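Digital Assets and Payment Networks
Unit 4 handout: Utility tokens, wallets and exchanges
Instructor: Zodwa Ngubane

Read this before the June workshop. Bring a printed or saved copy, and have your notes on Unit 3 (public and private keys) with you. We will not go over key pairs again.

4.1 What a utility token is

A utility token is a unit recorded on a blockchain that gives its holder some kind of access or use inside a particular product. The holder might spend it on storage, pay a service fee with it, or use it to unlock a feature. It does not by itself give the holder a share in the company that issued it or a claim on the company's profits.

The label on a token does not settle what it is. Regulators in many places look at how a token was sold and what buyers were led to expect. A token sold mainly on the promise that its price will rise may be treated as a security even if the issuer calls it a utility token. For this course, use the issuer's term when you describe a project and then say separately what the token does.

4.2 Running case: Wuvano

Wuvano is a service for renting tools between neighbors. It issues a token, and rental fees on the platform can be paid in that token or by card. Paying in the token takes 13 percent off the fee. Owners who rent out tools can choose to be paid in tokens or in dollars.

Wuvano does not run its own exchange. It has an agreement with Imhof, which operates a wallet and a trading platform. Under the agreement Imhof stores the token for users and lists it against dollars. A second platform, Stasance, supports deposits and withdrawals of the token but does not list it for trading.

Keep these two kinds of support apart in your written work. Students often write that a token is "on" a platform, and the reader can't tell whether it can be traded there or only stored.

4.3 Custodial and non-custodial wallets

In a custodial wallet the provider holds the private keys. The user logs in with a password and sees a balance. If the password is lost, the provider can usually restore access. If the provider is hacked or goes bankrupt, the user may lose some or all of the balance, or wait a long time to get it back.

In a non-custodial wallet the user holds the keys, normally backed up as a recovery phrase. There is no help desk that can restore a lost phrase. The Imhof wallet is custodial. The Undeten wallet, which we will install in the workshop, is non-custodial.
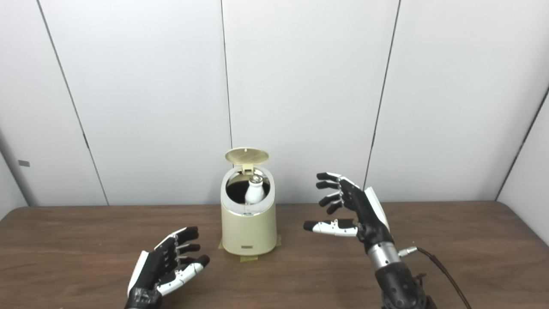
Does moving a token from one wallet to another count as selling it?

Moving a token between two wallets you own is a transfer, and you still hold the same amount minus the network fee. A sale happens when you give up the token for something else, such as dollars or a different token. Keep a record of both, as you will need the dates and fees later if you work out a gain or loss.

4.4 Order books and thin markets

An exchange matches buy orders (bids) with sell orders (asks). The gap between the highest bid and the lowest ask is the spread. A token with few traders tends to have a wide spread, and a large order can move the price a good deal.

Suppose the lowest ask for the Wuvano token is 60 cents, but only 88 tokens are offered at that price. Someone who places a market order for more than 88 will pay 60 cents for the first 88 and a higher price for the rest. The difference between the price expected and the average price paid is called slippage. A limit order avoids paying more than a set price, but it may be filled only in part, or go unfilled.

4.5 Exercises

1. Explain in one paragraph why the Wuvano discount gives people a reason to hold the token for a short time but may not give them a reason to hold it for long.

2. A user buys tokens on Imhof and wants to keep them in a Stasance account. List the steps and say where a fee could be charged.

3. Using the order book in 4.4, assume the next ask is 65 cents with plenty of tokens available. Work out the total cost of a market order for 104 tokens, that is, 16 more than the first ask can fill. Ignore fees.

Answers go in the course folder before the workshop starts. Show your work for exercise 3.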